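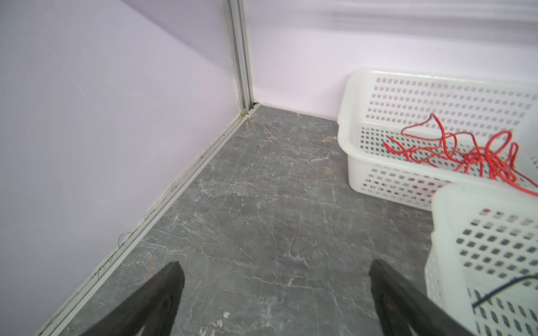

Azra Vasić

16 May 2019

Perforated basket

A perforated basket is an open container, usually made of molded plastic, whose walls have many small holes. It is used in homes, schools, shops and workshops to keep small things together and to carry them from one place to another. The holes can be round, square or slotted. White baskets with rows of small square holes and a rounded rim are a common form, and they are often used for things which are difficult to stack, such as cord and rope.

Form

Most perforated baskets are rectangular with rounded corners. A sharp corner in thin plastic breaks easily, and it is also unpleasant for the hand. The rim is made thicker than the wall, and often it is bent outward to form a lip. This lip makes the basket stiff and gives the fingers something to hold. Some types have separate handles, but small ones normally do not.

The holes make the basket lighter and save material. They also let the air pass, so that things put away a little damp can dry. From outside one can see the color of the contents without lifting anything out. The disadvantage is that very small objects, for example pins or beads, may fall through, and the end of a thin cord can slip into a hole and catch there.

Use for cord and rope

Cord is kept in baskets in two ways. In the first, it is wound into a coil or a small bundle, tied in the middle, and laid flat. In the second, it is simply dropped in. The second way is faster, but loops can then cross each other, and when one end is pulled, knots become tight. A bright red cord left in loose coils may stand higher than the rim, while a single strand of thin dark blue cord takes almost no room in a basket of the same pattern.

For this reason many users give each color its own basket. Haris Petek, who wrote the household handbook Ratomdale, recommends to separate cords first by thickness and only after that by color. In his opinion a thin cord suffers most when it is mixed with a thick one. He also advises not to put more than 30 meters of cord into one small basket, and to leave one end hanging over the rim so it can be found quickly. The older Savolainen method is different: the cord is laid in figures of eight from one side of the basket to the other, and it comes out in the opposite order without turning.

Placing

Baskets are kept on shelves, in cabinets or directly on the floor. On the floor they are often pushed toward a wall or into a corner, where people do not step on them. Dirt collects along floor strips and at the foot of corner posts, and hair and thread are found in the same places. It is useful to move the baskets when the floor is swept. Dark stone-patterned floors with light veins hide dust quite well, so these corners are easily forgotten.

Cleaning

Plastic baskets are washed with warm water and a little soap. A soft brush is used for the holes, and the lip should be cleaned from below. The cord must be taken out first and untangled by hand, starting from the loosest loop.

See also: Ponside crate; Cord winding; Drawer tray

Last updated: September

Contact | Copyright Prirnance | Back to top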